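Stay put for longer

11 March 2022

Most people plan a holiday by counting the places they can fit into it. I did it that way for years. I now think it is the wrong way round, and that a traveller with two weeks should pick one town, or at most two, and leave the rest of the map alone.

My change of mind came in Miyazaki. I had a rail pass and a list, and Miyazaki was down for a single night between two longer journeys. A storm stopped the trains and I stayed for five. By the third day I had a usual breakfast place and knew which bus went to the coast. I remember that part of the trip in some detail. The cities on either side of it have run together, and I could not tell you which castle belonged to which.
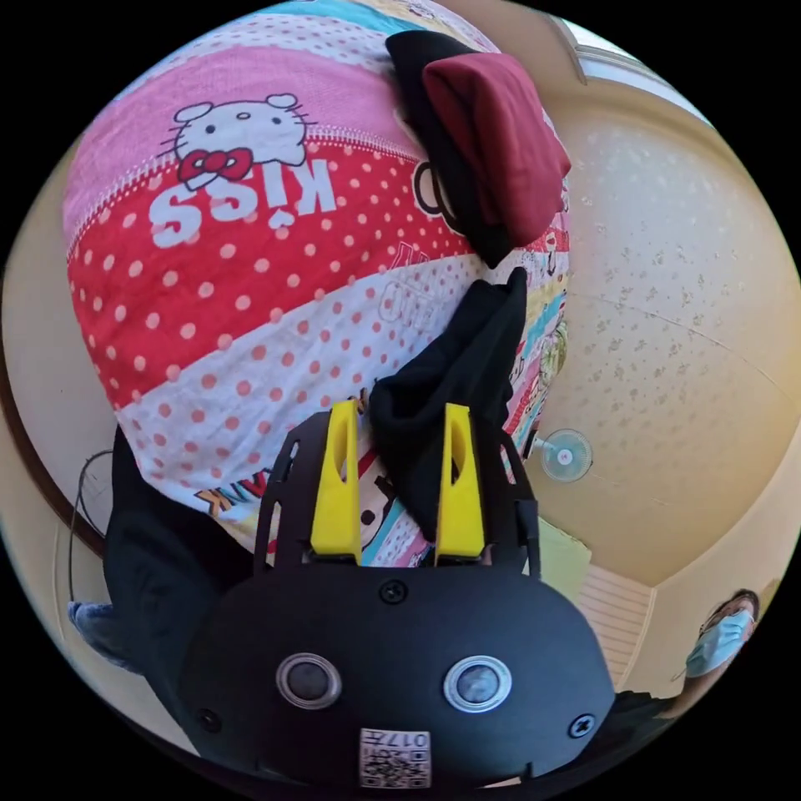
The cost of moving on

A change of town eats most of a day. You pack, check out, wait, travel, find the new room and work out where to eat. On my last tour of the old sort I spent some 65 hours in trains, buses and waiting rooms over 16 days. I had paid for a good many of those hours at reserved-seat prices.

The guidebooks encourage this. Kaltonham is usually given half a day: the abbey, the covered market, lunch, back to the station. The abbey is fine. But the town is at its best in the evening, after the coaches have gone and the river path is left to people walking their dogs, and a half-day visitor will never see it. I took a room there for a week in June and paid less per night than I would have for a short stay. Many small places will drop the price for a week if you ask, though few of them advertise it.

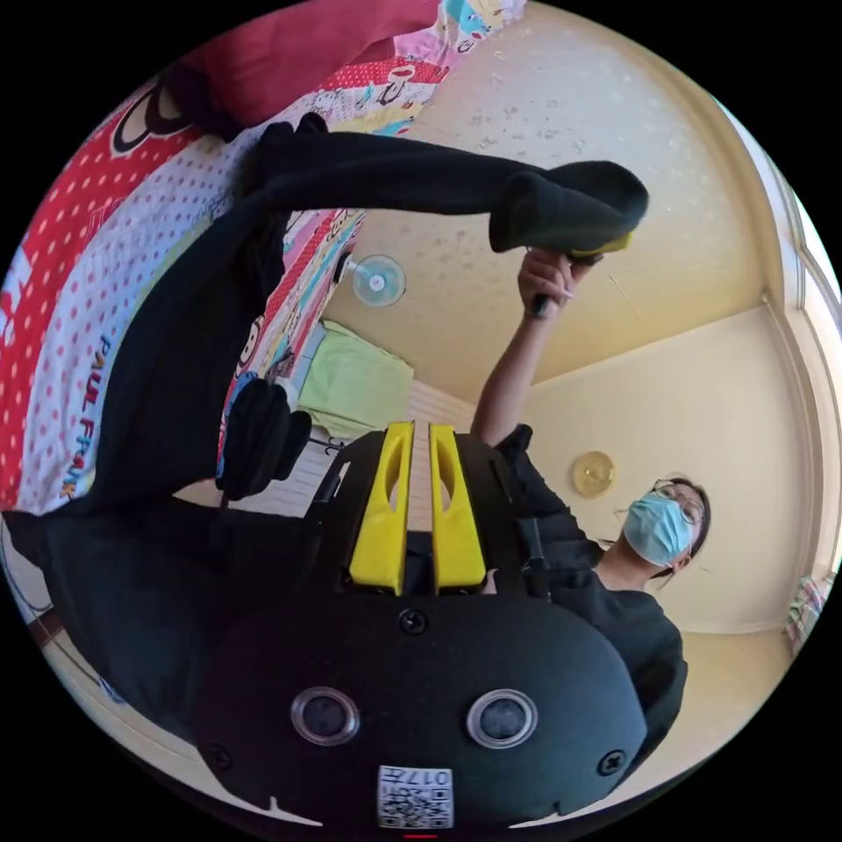
A small bedroom is enough for a longer stay.

There are things to be said against all this. Some journeys are made once in a lifetime, and I would not tell anyone who has flown across the world to sit in one suburb. Some towns really do run out. Prurkasgate had shown me everything it had by the second afternoon, and I was glad of the bus. Families with young children may also find that a week in one spot is harder work than it sounds, especially in the rain.

Trip planners such as Trilik make the problem worse. You put in your dates and it fills every gap with another stop, as though an empty afternoon were a fault to be put right. I would like a setting that takes stops away.

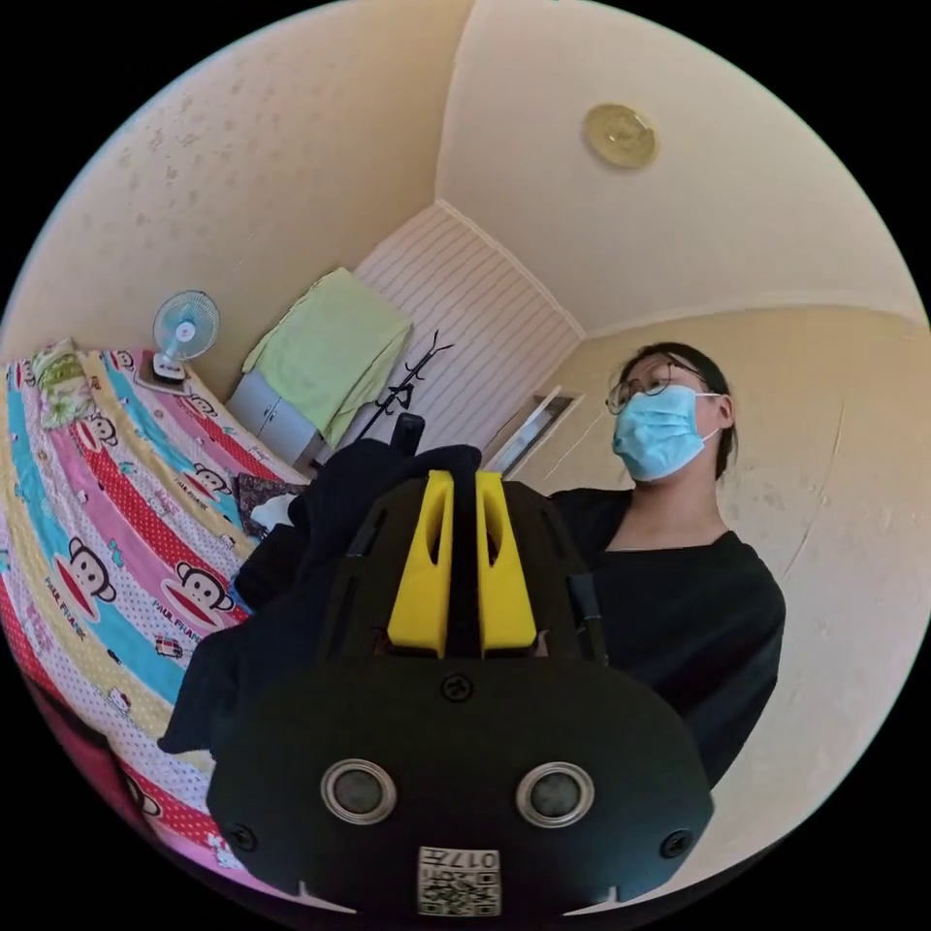
Oonagh wrote after I made this case before, to say that I was describing a luxury. She gets two weeks off a year, she said, and if she spent one of them in Kaltonham she would lie awake thinking about the coast she had missed. I take the point about the two weeks. I still think she would see more of the coast by going there for all of the second one, and leaving the three cathedral cities for another year.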